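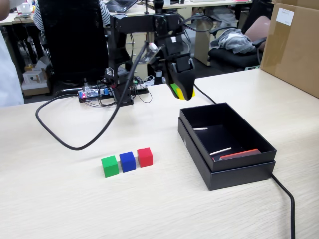

**Oak cabinets, green paint, and my declining mental state**

**zcabral_gidau** wrote:

We bought a house with a kitchen full of honey oak. My husband calls it "warm." My husband also calls the dog's bed "the good chair," so I've stopped consulting him on interiors.

I want the cabinets green. A real green, the kind that makes the neighbors slow down as they pass the window. I did one test door over the weekend: cleaned it, sanded it, two coats of Lorente primer, two coats of Vadeo satin. The color is perfect. The wood grain is also perfect, in that I can see every bit of it from across the room. It looks like a topographical map of somewhere damp.

So do I:

- fill the grain on all 26 doors and lose my winter
- keep adding paint until it gives up
- decide that I love texture

I'd like to hear from people who have done this and are still married.

---

**mandla_s** wrote:

Fill it. I did my kitchen two years ago with Rendness filler, the water-based stuff, thinned until it looked like pancake batter. You trowel it on, scrape it off across the grain, let it dry, sand, do it again. After that you sand some more, and then your family stops asking when you'll be done.

More paint won't do it. Oak has open pores and paint just follows them down. I tried that first and all I got was thicker pores.

Still married, but we eat out more.

---

**RituT** wrote:

I'm going to be the unpopular one. Leave it alone.

People spend a month filling oak so that it looks like MDF, and they could've bought MDF. It's wood! You can see that it's wood! I don't understand when this became a defect. My grandmother's pantry had green doors with grain you could feel with your thumb, and no guest ever left early over it.

Also, "sand, do it again" is doing a lot of work in Mandla's post. He skipped the part where the dust gets in the butter.

---

**mandla_s** wrote:

The butter was a single incident.

---

**florencio.o** wrote:

Former cabinet finisher, bad knees, strong opinions.

You're both partly right, and it's annoying me. The question is what kind of grain and what kind of light. Flat-sawn oak has those big arches up the middle of the panel, and they show like crazy under a window that throws light sideways. Quarter-sawn is straighter and quieter. Zulema, hold the test door where it's going to hang, morning and evening, and look at it then. Don't judge it lying flat in the garage under a shop light. Everything looks terrible under a shop light, including me.

Second thing: sheen. Satin shows more than matte. If you want to keep the grain but turn the volume down, drop the sheen before you open a tub of anything.

---

**zcabral_gidau** wrote:

Update: I held the door in place. In the morning it looked fine. At four in the afternoon the sun came in flat over the sink and it was the map again, now with rivers.

I also called a painter. He quoted me $566 for the lower cabinets only, "grain not included," like it was a side salad.

How matte is too matte for a kitchen? We have children and they have hands.

---

**anjusem** wrote:

Too matte is when you wipe off spaghetti sauce and leave a shiny spot in the shape of the wiping. Ask me about my pantry.

What worked for me was a compromise that will please neither side. I filled the flat center panels only and left the frames alone. The panels are the part your eye lands on, and the frames have profiles that are miserable to sand anyway. From a normal standing distance it looks deliberate. From close up it looks like I got tired, and that's accurate too.

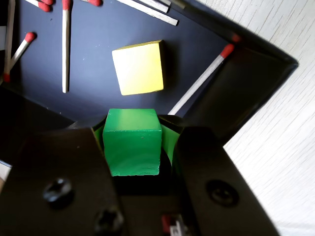 On the matter of how much grain is too much, I think people lump two things together. There's texture, where the pores are little trenches and paint can't bridge them, and there's figure, where you just get a ghost of the rings under the color. The first one bugs me and the second one I'd happily pay for. Look at the front of that green wooden cube: matte, deep green, faint curved rings, and it's a lovely surface. The top of it is slightly glossy and reads as a lighter green, so there's Florencio's sheen point for free. If my pantry doors looked like the front of that block I'd have hung them years ago and taken up a hobby.

---

**RituT** wrote:

Thank you. Faint rings, nice green, and it didn't ruin anyone's December. I rest my case and my arms.

---

**mandla_s** wrote:

One little block is a different animal from a door. You're looking at a few square inches. Stretch any pattern over a whole wall of kitchen and it starts talking. And we don't know what species that is, but I'd bet my sander it isn't oak. Plenty of tight-grained woods will take paint like that without a fight. Oak would have pits in it.

---

**anjusem** wrote:

Fair on the species, I wouldn't bet on it either way. I was talking about the look. The look is what she gets to choose.

---

**florencio.o** wrote:

Mandla is right that you can't get there on oak by hoping. But you can get near it. One pass of filler instead of three. That takes the trenches down and leaves a bit of figure. Scrape hard, sand with 220, prime, check it in the four o'clock sun, and stop there even if you want to keep going. Especially if you want to keep going.

Budget for it too. I don't know what Vadeo runs where you are, but when I last bought cabinet enamel it was $75 a gallon and I needed a minute in the truck.

---

**zcabral_gidau** wrote:

OK. Test door number two is done. One pass of Rendness on the panel, frames untouched, and a less shiny Vadeo in the same color. At four o'clock there's still grain. It mumbles. I can live with mumbling, I have teenagers as well as the small ones.

My husband looked at both doors side by side for a long time and said he liked the back of the first one, where I hadn't painted.

Ordering filler tonight. Mandla, how many tubs did you go through?

---

**mandla_s** wrote:

Three, and I spilled most of one. Buy two and put the butter away.

---

**RituT** wrote:

For the record I'd still have stopped at door one. Post photos when they're hung. Take them in the morning.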